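HOSP 53 – Food Service and Table Basics
Unit 3 handout: Table linens and tableware
Instructor: Ebuka Haruna
Revised October 24, 2018

Read this before the lab. The reading from the Domow packet covers the same ground in more detail, and the quiz will draw on both.

1. Choosing a cloth

Measure the table first. The part of the cloth that hangs over the side is called the drop. For everyday meals a short drop is fine. For formal meals it should be longer, but it should not rest on the guests' laps in a heap.

Worked case: a square table 36 inches across, with a drop of 14 inches on each side, takes a cloth 64 inches square. Add the drop twice, once for each side. Students forget this every term.

Checks and stripes are treated as informal. They should run straight with the table edge – a crooked check shows from across the room. Plain white or cream is the usual choice for formal service.

2. Pressed and embossed glass

Pressed glass is shaped in a mold. Embossed means the pattern is raised and can be felt with a finger. Terms to know: scalloped (a rim made of curves), beaded (a rim with small raised dots). Clear glass lets the cloth show through, so pick the two together.

Clear glass plate with a scalloped, beaded rim, on a yellow-and-white checked cloth:
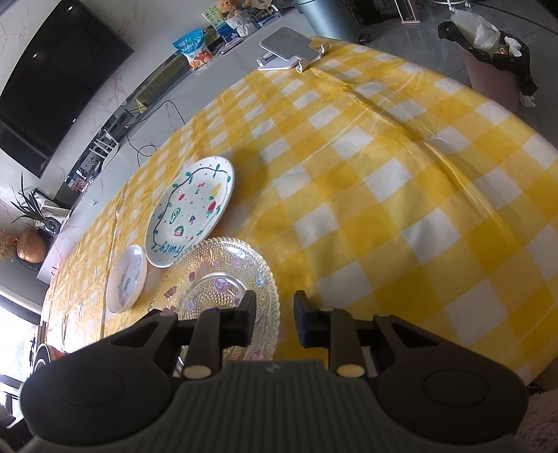
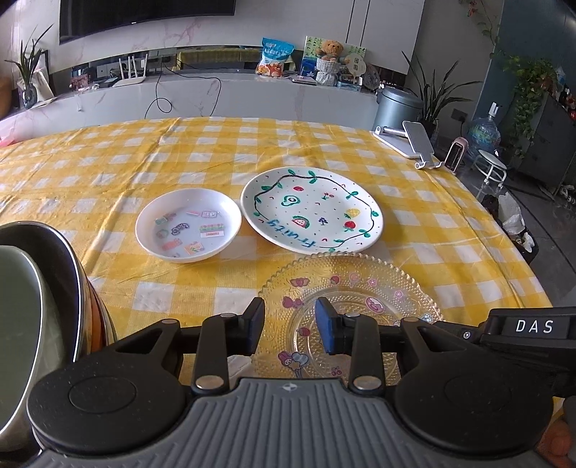 3. Care and storage

Wash printed glass by hand in warm water with mild soap. Do not use scouring pads on the print. Dry with a lint-free towel and stack with a paper or felt sheet between plates. Chipped pieces are taken out of service.

Cotton cloths are washed after each use. Treat grease spots before washing.

4. For next time

Bring a sketch of one table setting with all measurements marked. Kayode Osagie will run the folding lab. Lab groups stay the same as in September.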